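ファスナー付きメッシュ布の挟み込み把持で起きる不具合と点検手順

最終更新 2023年6月19日

洗濯ネットやメッシュカバーのように、薄い布とファスナーが一枚に同居しているものを平行グリッパーでつまむ作業では、布のほつれと把持ミスが続けて起きることがある。本ページは、作業台で布物のたたみを自動化している工房向けに、故障の切り分けと再発防止をまとめたものである。家庭用の小型アームでも手順は変わらない。

発生した事象

Cirnell製コントローラーで動かしているたたみ工程で、通算1043回目の把持の直後に過負荷停止が出た。ログ上は「閉じ側トルク超過」のみで、位置偏差のエラーはない。布を外して確認したところ、メッシュの糸が二本の指の下端に噛み込み、開き動作の途中で引っ張られていた。復帰操作をそのまま実行すると布が裂けるため、電源を落としてから手で外した。

原因の切り分け

最初に疑うべきは把持力の設定である。メッシュは穴の分だけ実際に接触する面積が小さく、同じ力でも糸一本あたりの負担が平織りより大きい。当工房の設定値は綿タオル用の77%のままで、これはメッシュには強すぎた。12%刻みで下げながら試し、滑りが出る手前の値を採用する。

次に把持位置を見る。縁の折り返し部分は布が二重になり、平らな部分とは厚みが違う。折り返しをつまむと、指先が閉じきる前に抵抗が立ち上がるので、幅で判定している制御では「把持成功」の信号が早く出る。逆に一重の部分では信号が遅れ、その間に締めすぎる。
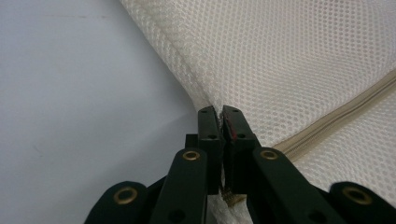
ファスナーの近くは別の問題がある。務歯(エレメント)は布より硬く、指先の片側だけに当たると力が斜めに逃げる。リンク式の指ではこの横荷重が支点に集まり、繰り返すとガタの原因になる。つまむ位置はファスナーテープの端から指先2つ分以上離す。スライダーの引手は必ず反対側に倒しておくこと。

点検手順

1. 非常停止を押し、主電源を切る。エア式の場合は残圧も抜く。
2. 指先を手で開き、糸くずを取り除く。刃物は使わず、先の丸いピンセットを使う。
3. 左右のパッドの当たり面を拭く。溶剤はゴムを傷めるので、固く絞った布で足りる。
4. 支点を一か所ずつ指で揺すり、ガタの有無を記録する。左右で差があれば両側とも交換する。
5. 布を挟まずに低速で開閉し、異音と引っ掛かりを確認する。
6. 捨ててよい端切れで把持を試してから、本番の布に戻す。

ほつれた布の扱い

ほつれた糸を引き抜いてはならない。メッシュは一本抜くと穴の列に沿って傷が伸びる。根元から少し残して切り、縁の部分なら同色の糸でかがる。ファスナーテープとの境目がほつれた場合は、ミシンで返し縫いを入れたほうが持つ。修理済みの布は自動工程に戻さず、手でたたむ側に回す。

安全上の注意

停止中の指先に手を入れるときは、画面の「停止」表示を信用しないこと。過負荷停止は駆動を止めるだけで、エラーを解除した瞬間に開き動作が再開する機種がある。当工房のBrekell製ハンドもこの仕様で、Wen-hsiung Shihの指摘により、解除ボタンに誤操作防止のカバーを付けた。二人で作業する場合、布を外す側が電源の鍵を持つ。

設定の控え

メッシュ用の設定は綿タオル用と別名で保存し、品目を切り替えるときに呼び出す。上書き保存は禁止とする。閉じ速度は低速、トルク上限に達した後の保持時間は最短とした。パッドの定期交換は9月の棚卸しに合わせて行い、交換日をハンド側面のラベルに記入する。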